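The Slowest Grocery Bagger in Gedport

I have now been to 3 robot open days, and I'd like to make a case for boredom.

The latest was at Sekis, which has a floor of an office building in Gedport and invited the neighbors in to see what it does all day. I went in expecting a dance. A few years ago you couldn't get near one of these companies without something on legs doing a dance for you. Vasseur, across the river, still has theirs wave at the mayor every June, and the mayor still waves back.

Sekis had groceries. There was a white table with a light blue plastic basket on it, and a few products in shiny packages, including the kind of pouch with a screw cap that parents of small children find under car seats. The job was to get the products into the basket. Our host, Danai Vlachopoulos, told us so in one sentence and then stopped talking, and I have rarely liked a host more.

Most of the work, she explained when somebody finally asked, is done by people. They do the task by hand with a gripper, again and again, and what the gripper's camera sees is kept so that a machine can learn from it later. One of her staff had done the same bit of packing 110 times since the morning before. He told us this in the tone of a man reporting his mileage.
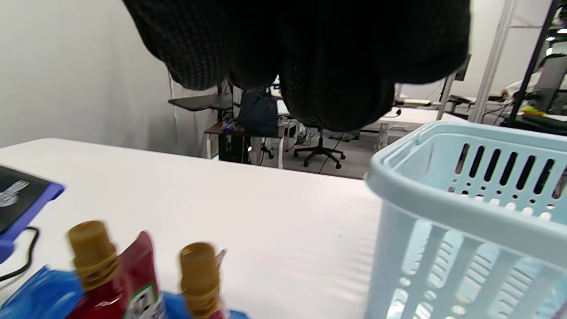 A father near me whispered to his son that the robot would be out soon. I didn't have the heart to tell him we'd been watching the main event for ten minutes. The son, to his credit, had worked it out and was asking whether he could have a turn.

Pouches, I learned, are awful. A box has the decency to stay the shape it was when you reached for it. A pouch sags, slides, and rolls over on its cap, and the shine on the plastic plays tricks on a camera. I've been bagging my own food for decades and never gave this a thought, and I drove home feeling strangely proud of my hands.

The complaint I heard in the elevator was that it was all a bit thin. "My kid can do that," said a woman in a good coat. She's right, and her kid had several years of free training, plus snacks. If a company plans to put machines in the supermarket in Cumville, as Sekis says it would like to, I want to see the part where someone puts a pouch in a basket for the 113th time. The dance tells me they hired a good dancer.

I do have a gripe. We were given 2 minutes for questions at the end, and the one worth asking, about what happens to the people who bag groceries in Cumville now, got a reply about "working alongside." I've heard that reply at every open day so far. It could use some more practice too.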